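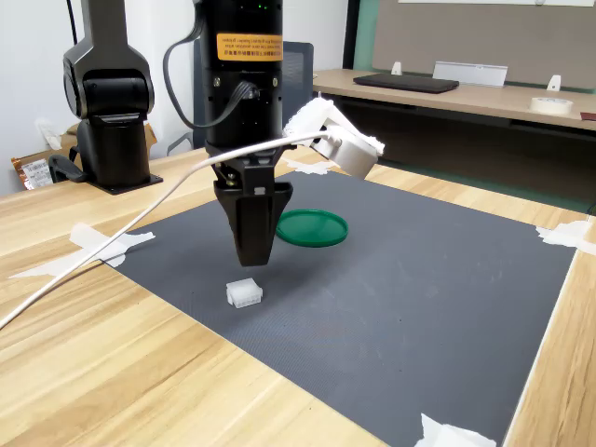

Chatter when boring PVC housings – what feeds are you running?

Bemutine Shop Forum > Plastics

We use cookies to remember your login. Accept / Settings

Posted by soteo_mill, July, 9:20 am

Got a job for 36 filter housings in gray PVC. Bore is 3 inches and deep. I get chatter in the last third and the finish looks torn. Sharp carbide, air blast, no coolant. Customer is Flostosstead and they check every bore.

nasr_lathe wrote:
Your bar is hanging out too far. Go to a heavier bar before you touch the feeds.

pvcguy20 wrote:
Disagree. Torn finish in PVC is heat. Drop the speed roughly 20 percent and feed harder so you make a real chip.

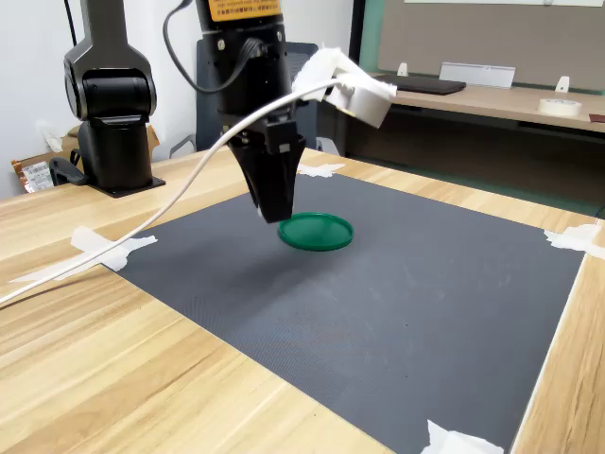
soteo_mill wrote:
Can I use water-based coolant on PVC without hurting it?

nasr_lathe wrote:
Plain water-soluble is fine on rigid PVC – rinse the parts after and ask the customer first if it's for medical use.

pvcguy20 wrote:
I still run mine dry. Coolant makes the chips stick in the bore and then you pack them ahead of the tool.

nasr_lathe wrote:
Only if you don't flush it. We ran the Nasr manifolds wet for 2 years and never packed a bore.

soteo_mill wrote:
Heavier bar fixed most of the chatter. Finish is better at the slower speed too, so you both get some credit. Flostosstead wants it dry, so I'm staying with air. Soft jaws next, the thin end is going out of round when I clamp it.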